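Speaker notes, housekeeping session, Mastham
11/2/22
Eldana Negash

(Slide 1, just the title. Wait for people to sit down, the coffee is at the back and they'll be slow.)

Hi everybody, I'm Eldana. I run housekeeping at Dalen, a guesthouse with 37 rooms, and I've been cleaning rooms for 15 years, so if I start talking about pillowcases please stop me. I was asked to come and talk about what happened when we got a robot on the floor. The organizers wanted the word "transformation" in the title and I said no, sorry, I'd like to be able to go home and look my team in the eye.

So what I've got is what changed for the people. The technical stuff you can ask Joar Bråten about, he's in the second row and he's already wishing I hadn't pointed at him. (Wave at Joar.)

(Slide 2, the old rota.)

This is how we used to work. One person, one room, start to finish. You go in, you open the window, you strip, you pick up, you do the bathroom, you make the bed, you vacuum yourself out backward. And everybody has their own order! Melaniia Lytvynenko does the bathroom first and will not discuss it. I do it last. It never mattered, the room was yours until the door was shut.

What did matter was backs. Picking things up off the floor and off low beds, all morning long. If you've never done this job you'll think it's the mattresses that get you, and sure, the mattresses too, but ask anyone on my team where it hurts and they'll talk about bending. Clothes, towels, more clothes. We have long-stay guests, people working in the area for weeks at a time, and they live in those rooms the way you'd live at home. They pay for a tidy as part of the stay, so picking up clothes is real work for us and it's on the sheet.

(Don't rush this bit. Last time I skipped it and the questions were all about money.)

(Slide 3, the first meeting.)

When Pevow came to us, that's the company with the robots, I did the thing I now tell every manager not to do. I had the meeting with them first and the meeting with my team second. By the time I stood up in the break room the news had already gone around, and the version going around was that two people were leaving by Christmas. No one was leaving by Christmas! But I couldn't prove it, and I'd lost a good week of trust over something I could have fixed with one conversation in October.

Brunello Rizzi, he's our steward, asked me three questions and I had answers to one of them. He wanted to know who gets the blame if something of a guest's is damaged, who decides which rooms it goes into, and what happens to the hours. I went back and got the other answers in writing. If you take one page away from today, take that one, I'll leave copies by the door.

(Slide 4, what it does and what it doesn't.)

OK so, the robot. It picks up soft things. Clothes and towels, off the bed, off the floor, and it brings them to one place so a person can sort and fold. It doesn't fold for us and it doesn't touch toiletries, papers, chargers, glasses, anything with a screen. It doesn't do the bathroom. It doesn't change the sheets, which disappointed absolutely everybody, me included.

And it's slow, I'm not going to stand here and sell it to you. Melaniia can clear a room while it's still making up its mind about a sock. But slow is fine if you're next door doing something else, and learning to be next door doing something else, that was the whole change for us. That was harder than any of the settings.

(Slide 5. Leave it up while I talk, people like to look at it.) 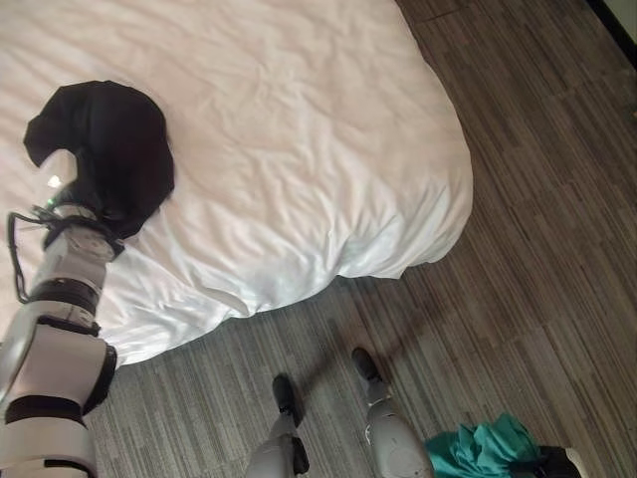

The first thing that went was the one-person-one-room idea. We work in pairs of rooms now. You start the pickup in one, you do the bathroom in the other, then you swap. It sounds like nothing, but it means your work has a gap in it that belongs to a machine, and some people hated that. Aslak Sandberg, who has been with us longer than the carpets, told me he felt like he was waiting for a bus. He'd stand in the doorway and watch it. I'd find him there and he'd say he was supervising. (Pause, this usually gets a laugh.)

What helped Aslak was giving him the say over it. He decides in the morning which rooms are suitable and which ones he'd like left alone, and his word is final, over mine and over Pevow's. If a room is too full he crosses it off. He got interested after that. He keeps a notebook with the fabrics it has trouble with and Joar reads it, he really does.

Melaniia went the other way, she liked it on day one and got fed up later. Her complaint was a good one. She said the easy bending was gone and what was left in her day was the hard stuff back to back, bathroom, bed, bathroom, bed. The picking up was tiring but it was also when her head got a rest. I hadn't thought of that at all. We put two proper breaks in the rota instead of one long one, and she picks her own order again inside the pair. Bathroom first, of course.

(Slide 6, hours.)

Hours. I know it's what half of you came for. We kept the same contracted hours through the trial and that's in the written agreement Brunello got out of us. What we got back in time went into laundry and into the deep cleans we'd been putting off. Whether that holds when the trial ends, I don't know, and I've told the team I don't know. Please don't let anyone in a nice jacket answer that one for you with a chart.

The other thing is guests. We ask before it goes in, every stay, on paper. Some say no and that's that, a person does the room the old way. Brunello pushed for this and I grumbled about the extra form, and he was right.

(Slide 7, what I'd do differently. Check the clock, if we're running over skip to the last point.)

Talk to the team first. I've said it, I'm saying it again.

Train on the clock. We did the first sessions after shift and people were tired and cross, me too.

Let people press stop without explaining themselves. In the beginning there was a report to fill in each time and guess what, they didn't press it. We threw the report out. Now they stop it, they tell Aslak if they feel like it, and we carry on.

And pay the person who becomes the expert. Aslak's morning list is skilled work, and it took me too long to get it onto his payslip.

(Slide 8, contact details. Questions. Joar takes anything about batteries. The handouts are in the blue folder, and remember to give the clicker back.)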